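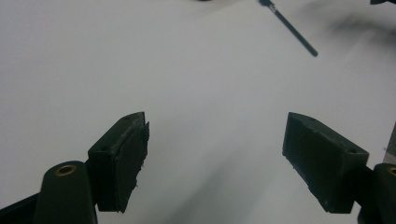 Ermira Dervishi held that a grasp planner should be judged by the grasps it declines to attempt, and she put the point to the Skadine software group before a single line of the planner had been written. A planner that always returns an answer, she argued, will return one when the object is out of reach, when the camera has lost it, and when no object is there at all. The program downstream has no means of telling these cases apart. Her remark shaped the interface described in this chapter, and students should keep it in mind while reading Section 7.2.

Chapter 7
From Camera Image to Grasp Command

Chapters 5 and 6 treated perception and motion control as separate subjects. Perception produced a labeled region in an image; control moved a tool along a given path. The present chapter joins the two. It asks how a program that receives only the view from a camera fixed to the gripper can decide where to close the fingers, at what angle, and when.

After completing the chapter, the student should be able to:

State the inputs and outputs of a grasp planner and the frame of reference in which each is expressed.
Compute the long axis of a segmented object and derive a closing direction from it.
Explain why the gripper's own fingers must be masked before segmentation.
Write a rejection test and choose its threshold from recorded data.

7.1 The Planning Problem

A two-finger gripper closes along one line. For a compact object such as a cube, many directions of closing will serve. For a long, thin object, very few will. The fingers should meet across the narrow dimension, and the line of closing should therefore stand at a right angle to the long axis. 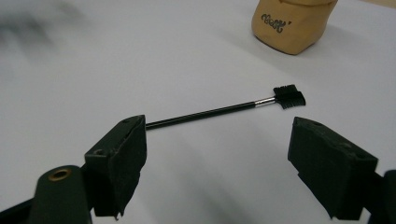
The long axis is found from the segmented region by the method of second moments introduced in Section 5.4. The calculation is short and fast, but it assumes that the region covers the whole object. That assumption fails often in views from the gripper. The handle of the eyebrow brush passes out of sight behind the left jaw, so the region ends where the jaw begins and its center is drawn toward the bristles. The direction of the axis is little affected, as the visible part of the handle is long enough to fix it. The center is another matter, and a planner that aims at the center of the visible region will grasp nearer the head than intended. Shadows present a related difficulty. A faint gray shadow under a black handle may be joined to it by a careless threshold, which widens the region on one side only.

Two remedies are in common use. The first is a fixed mask that marks the pixels belonging to the fingers at each opening width, so that a region touching the mask can be flagged as incomplete. The second is to combine several views taken as the tool moves. The Karagiannis library, used in the exercises, supports both. Its mask table holds 12 entries per gripper and must be rebuilt whenever the finger pads are changed – a step that students regularly omit.

7.2 Declining to Plan

The planner in this chapter returns either a grasp or a reason code. Three codes are defined: no region found, region incomplete, and opening too narrow. The calling program is required to handle each one.

The threshold for an incomplete region was set by Hipólito Mansilla from 286 recorded approaches in the Closorero data set. He chose the value that minimized false acceptances, at some cost in cycle time. Problem 10 invites the student to repeat his analysis with a different weighting and to defend the result in writing.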